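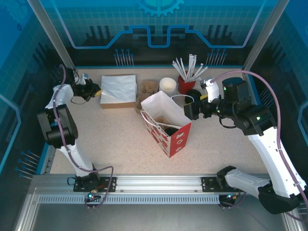 Napkins on the box, cup carrier and paper cups at the back of the table.

Kitchen Tips > Paper Goods > Packing a Takeout Order
Search tips Go

Set everything out before you open a bag. Cups, napkins and carriers go along the back of the table, and the middle stays clear for packing.

Stack paper cups low. A tall stack tips when you pull one off the top. Molded-pulp carriers nest well, but they stick together in damp weather – twist them apart, don't yank.

Open the bag fully and press the bottom flat with your fist. Heavy boxes go in first, then lighter ones, then napkins last so they don't get crushed. Cold drinks travel in the carrier, never in the bag.

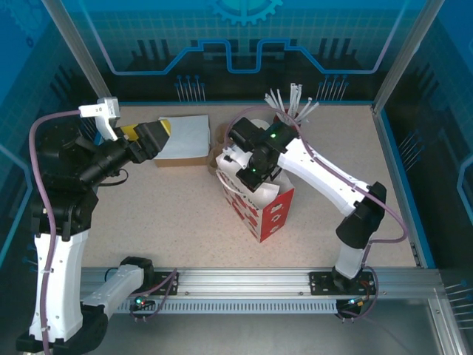 Red-and-white bag standing upright, handles up.

Lift by both handles together. Paper handles tear at the glue when one side takes all the weight. If the order is heavy, put a hand under the bag or split it in 2.

Leftover napkins with creased edges are fine for wiping the counter. Kobe Dewulf keeps his in a drawer by the sink.

Contact | © Lumby Kitchen Tips | Back to top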